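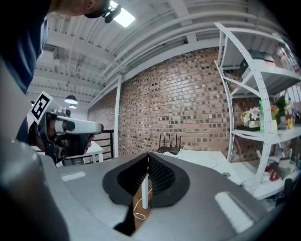
Figure 2. Gripper fingers with foam-lined inner faces, and a second gripper carrying its square marker.

Akstead Handheld Gripper, User Manual
Section 2: Set-up, Checks and Finger Pad Care

Print this page
E-mail this page

This section covers first set-up of a pair of Akstead handheld grippers, the checks to make before each recording session, and replacement of the finger pads. Read Section 1 (Safety and Handling) before you start. Charging and storage are in Section 3.

2.1 Before you begin

You will need:

Both grippers and their cables
The pad kit (two pads, adhesive strips, plastic scraper)
A lint-free cloth
Isopropyl alcohol
A small Phillips screwdriver
The calibration card
A computer with the Lurkever recording software installed

Work at a clear table with even overhead light. Direct sun on the marker causes dropped tracking, so close the blinds if the table is near a window. Keep the cables off the floor where people walk.

CAUTION: Disconnect the gripper before you clean it, change a pad or loosen any screw.

2.2 Fitting the marker

The square black-and-white marker sits on top of the gripper, over the handle. The software uses it to follow the position and tilt of the hand. A marker that is bent or dirty will still be found some of the time, and the resulting errors are hard to spot later in the data.

1. Wipe the top mounting surface with the cloth and a little alcohol. Let it dry.
2. Check the number printed on the back of the marker plate against the number on the gripper label. Do not swap plates between grippers.
3. Set the plate on the mount with the arrow on its back pointing toward the fingers.
4. Press down until both clips catch.
5. Tighten the rear screw until it stops, then no further. The thread is plastic.
6. Push lightly on each corner. If the plate rocks, remove it and look for grit under the clips.

NOTE: Do not laminate replacement markers. A glossy surface reflects ceiling lights and the pattern is lost at some angles. Use the matte plates supplied.

2.3 Connecting to the computer

1. Connect each gripper to the computer with its own cable. Do not use a hub.
2. Switch on the left gripper first and wait for the steady light.
3. Switch on the right gripper.
4. Open the recording software and select Devices. Both grippers should be listed.
5. If a gripper is missing, switch it off, wait ten seconds and switch it on again. If it is still missing, change the cable.
6. Select Name and enter a name for each gripper. Marquez sites use the bench letter followed by L or R.

Wireless transfer is used only for copying finished files. Turn it off while recording. The router can stay on.

2.4 Finger travel calibration

Calibrate after first set-up, after every pad change, and any time the fingers have been knocked hard.

1. Hold the gripper level with nothing between the fingers.
2. Select Calibrate > Finger Travel.
3. Release the trigger and let the fingers open fully. Press Save Open.
4. Squeeze the trigger slowly until the pads touch. Do not squeeze past first contact, as the foam compresses and the closed value will be wrong. Press Save Closed.
5. Open and close the fingers a few times and watch the bar on the screen. It should move smoothly from end to end.
6. Place the calibration card between the pads and close on it. The software shows Pass or Repeat.

If you get Repeat more than once, inspect the pads (2.5) before trying again. A pad that has lifted at one corner is the usual cause.

2.5 Inspecting the finger pads

The inner face of each finger is lined with foam that has a pattern of small raised bumps. The bumps give grip on smooth items such as bottles and wear down with use.

Check for:

Bumps worn flat, most often near the tip
Cuts or missing pieces
Edges lifting from the finger
Dust or sticky residue between the bumps

Dust and residue can be cleaned off. Dab the pad with a cloth dampened with water. Do not use alcohol on the foam, which hardens it. For any other fault, replace both pads, even if only one is damaged. Pads worn to different heights will pull an object to one side as the fingers close.

2.6 Replacing the finger pads

1. Switch off the gripper and disconnect the cable.
2. Open the fingers fully and slide the trigger lock to ON.
3. Start at the tip. Work the plastic scraper under the foam and peel toward the base. Metal tools will score the finger.
4. Remove all old adhesive with alcohol and the cloth. Let the finger dry.
5. Put a new adhesive strip on the finger. Smooth it from the base outward.
6. Line up the new pad with the base of the finger, bumps facing in, and lay it down a little at a time.
7. Press along the whole pad for 28 seconds.
8. Repeat for the other finger.
9. Leave the gripper open with the trigger lock ON for two hours.
10. Set the trigger lock to OFF, reconnect the cable and calibrate (2.4).

CAUTION: Closing the fingers before the adhesive has set will shift the pads. If this happens, fit a new kit. The strips cannot be reused.

Replace pads every 600 recordings or when inspection calls for it, whichever comes first. The count is shown under Devices > Service. Reset it after each change.

2.7 Check before each session

1. Marker plate clean and both clips closed.
2. Camera window clean.
3. No lifting at the pad edges.
4. Labels on the gripper body still flat. Trim or remove any that have started to curl toward the fingers.
5. Cable free to move through the full reach of the task.
6. Short test recording made and played back.

When playing back the test, look for the tips of both fingers in the picture with the gripper open. If either is out of view, the camera has moved in its seat. Go to Section 4.

2.8 Service

Do not open the gripper body. Return units with a loose trigger, a cracked finger or a failed camera to Walach Service with the fault form from the back of this manual.

Section prepared by Felicidad Quiambao. Procedures checked by Nestor Bañez. Revised May.

Search this manual Enter keyword Go

Contact Walach Service | © Walach. All rights reserved. | Back to top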